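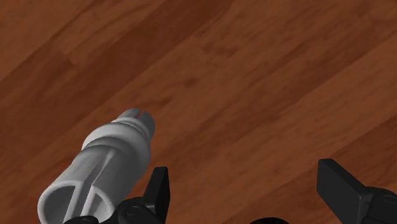 *Fig. 4 – Wrist view in the simulator, fingers open, gray connector beside the left pad.*

## 4. Setting up the wrist view and finger opening

I do all of this in the sim before I touch the real Usis cell, and I'd ask you to do the same (it's so much easier on the pads!).

1. Load the Dodetti scene and pick the wrist view.
2. Set the finger opening to 100 and hit **Apply**. You want both black pads in view with a wide gap between them, like in Fig. 4.
3. Find the slotted tip of the connector. If you can't see the slot, turn the wrist a little and look again.
4. Type 44 in the **Approach** box and save the pose as `Hidura_open`.
5. Close the fingers at slow speed – I leave mine at 29 – and watch where the pads meet the part.

**Note:** I like the pads on the plain shaft. The raised collar is wider, and gripping there tends to tip the part.

**Caution:** Don't copy an old pose file over this one. I did that in March and spent a whole afternoon hunting for a bad offset.

When the pose looks good, go on to section 5 and check the pads on the real gripper.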